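Small Labels and Their Back Catalogs: The Case of Stivar
Student project report, Popular Music and Media
Yaroslav Nechyporuk

1. Topic

My project looks at what happens to the recordings of a small label after the label stops working. I chose Stivar, which put out hip-hop and instrumental records between 1999 and the middle of the next decade. Stivar never had a hit. Its best known act was the duo Beltellow, whose first album came out in 2000 and was pressed in a run of 480 copies.

I wanted to know who can hear these records today, and in what form.

2. Sources

I used three kinds of material. The first was the label's own mail-order lists, which a former distributor had kept and let me copy. The second was the records themselves. I was able to borrow 4 of them on vinyl and one on CD. The third was an email interview with the producer who worked under the name Thammasiri and made most of the beats on the early releases.

I also wrote to the person who ran the label but did not get a reply before the deadline.

3. What I found

The mail-order lists show that Stivar sold mostly to shops in three cities and to a short list of regular buyers. Prices went up once, when the sleeves changed from plain card to printed ones. The Beltellow album is on every list up to the last one, so it was still in stock for years.

Only part of the catalog is on streaming services. The Beltellow album is there, but two songs are missing. Thammasiri told me that both were built on samples that had never been cleared. On vinyl they are tracks three and eight. The streaming version closes the gap and renumbers the rest, and a listener who has not seen the record would not notice.

The instrumental single "Clistis" exists in two mixes. The vinyl mix has a longer intro and the drums are lower. The CD mix is the one used in later compilations. Thammasiri prefers the vinyl mix but no longer has the tapes.

4. Transfers

I made digital copies of the borrowed vinyl for my own listening. Each side was played once and recorded in one pass. I did not use noise removal. The levels on the second side of the Beltellow album are lower than on the first, and I left them that way so the sides could be compared.

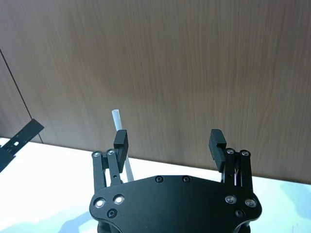

Columbus, 21 September 2023

5. Problems

The mail-order lists are not complete. There is nothing for the label's first months, and one list has a page missing. I could not check the pressing number for any record except the Beltellow album, where it is printed on the back of the sleeve.

One interview is also a thin base. Thammasiri was answering from memory and corrected himself twice on dates. Where his dates did not match the lists, I used the lists.

6. Further work

I would like to hear from the two rappers in Beltellow and find out if they were asked about the shorter streaming version. The missing list page may be with another distributor, whom I wrote to in August. The full table of releases is in the appendix, with a note next to each one that I have not heard.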